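The suturing data drive, one month in
March 24, 2021

Several of you wrote in after the February issue to ask whether the suturing project is as far along as the Sterano people made it sound. I spent two afternoons in the lab and my answer is no, or at least not yet, and I'd like to explain why I think that before the next round of slides goes around.

The plan, for those who skipped that issue, is to record a lot of people closing cuts on practice tissue with a surgical robot, then train a model to do the same thing from the recordings. Every motion of the arms gets logged along with the video. Each recording gets a line of text that says what was being done. Feed enough of it in and the model is supposed to pick up how to place a stitch, tie it and move on to the next one. Sterano built the logging software, Clevico handles storage, and our own group supplies the hands.

The hands are the part I worry about. So far we have 86 recordings that passed review, and they come from four people. Four! Anyone who has taught suturing knows how different two people can look doing the same knot. With four, what you are teaching a model is the habits of four people, plus whatever they were told to do on day one. One of ours always wraps the thread twice in the same direction, and I don't see how the model would know that's a quirk. 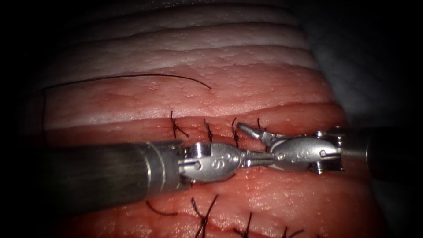
The second worry is the pad. Practice tissue is convenient and nobody gets hurt, but it has no pulse and it doesn't bleed, and once a pad has been worked on for a while it stops being a fair test of anything. The old stitches hold the cut together whether or not the new one is any good. I asked how many closures a pad gets before it is thrown out and was given three different answers. That number ought to be written down with every recording. At the moment it goes in a notes field that most operators leave blank.

Kevser Bilgin, who runs the recording sessions, took this better than I would have. Her view is that the model should see pads in every state, fresh ones and tired ones, because real work is messy too. Fair enough, but then the state has to be recorded, or you can't tell later whether the model failed at a hard stitch or passed an easy one. She agreed to make the field required. I will check in a few weeks.

She also made a point I hadn't thought about, which is that the failures are being saved. Dropped needles, knots that slip, thread that snags on the wrist of the tool – all of it is kept and labeled, where the first plan had been to delete it. I'm in favor of that. A model that has only seen things go well has no idea what to do when they don't. Still, the labels on the failures are thin. "Bad knot" shows up over and over with no word on whether it was too loose, too tight or in the wrong place.

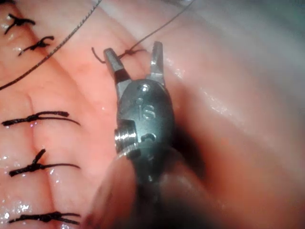
Then there is the camera question. Segers, who are doing the training, want a fixed view of the whole work area and a second, close view from the tool for every recording. The close view is where you would judge a knot. It is also the view that gets dropped when the disks fill up, and almost 4 in every hundred files in the first batch had to be thrown out over timing that didn't line up between the two. I'm told this is fixed. I was told that in February as well.

What would change my mind? More operators, to begin with, and some of them left-handed. A held-out set of closures done by people the model has never seen, kept away from the training folks until the end. And a score that means something. Right now a recording is rated by the person who made it, on a scale of one to four, and I went through the sheet and found hardly any ones. We are not that good.

The Platby grant runs to the end of the year and the interim report will need a results section. My request is that it show the plain counts, failures included, and leave out the sped-up video. Sped up, everybody's suturing looks wonderful.

If you have bench time to spare and can tie a decent knot, Kevser is looking for operators. Training takes one morning and the sign-up sheet is on the lab door. Please fill in the notes field.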